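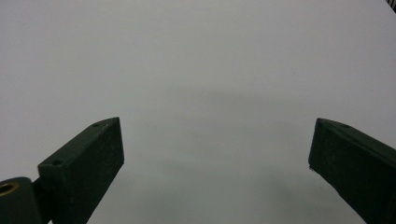
Gripper fingers open over the board, nothing between them.

2026-07-01
By the Jema newsletter desk

The most useful result to come out of the Gimer project this spring concerns the parts where the gripper does nothing at all. Gimer learns from people working with hand-held grippers, and people, given a gripper, spend a good deal of time hovering. They approach, they reconsider, they hang over a blank patch of board with the fingers wide open. Our old practice was to trim all that out and feel tidy about it.
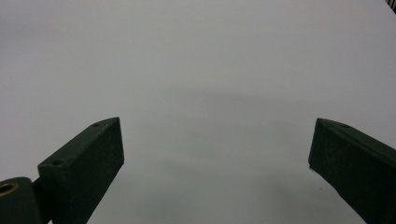

Page last changed: 2 July, 9:40

In February we stopped trimming. We trained one policy on the clipped recordings and another on the same recordings left whole, then gave each of them 100 tries at the pick-and-place task. The whole recordings got 71. The clipped ones did worse by enough that we reran them, hoping for a bug. There was no bug, only five more days of lab time and a somewhat quieter group meeting.

Our best guess is that the idle stretches teach the policy what "not yet" looks like from the finger's point of view. The clipped version had only ever seen grippers with something to do, and so it closed on whatever was there, shadows included.

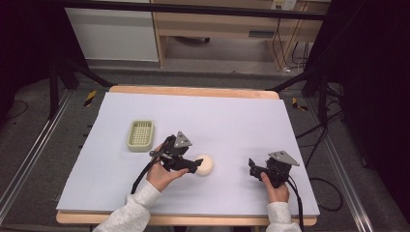
The Hájek split, our harder test set, is less flattering. Both versions struggle once two hands have to take turns, and leaving in the pauses helps only when the person pausing had a reason to. Sorting out which pauses those were means going back through 3,000 recordings, a job the Vostier labeling tool was supposed to make pleasant. It has made it possible. The next run starts when the labels are done, and the trimming script has been moved to a folder called "old".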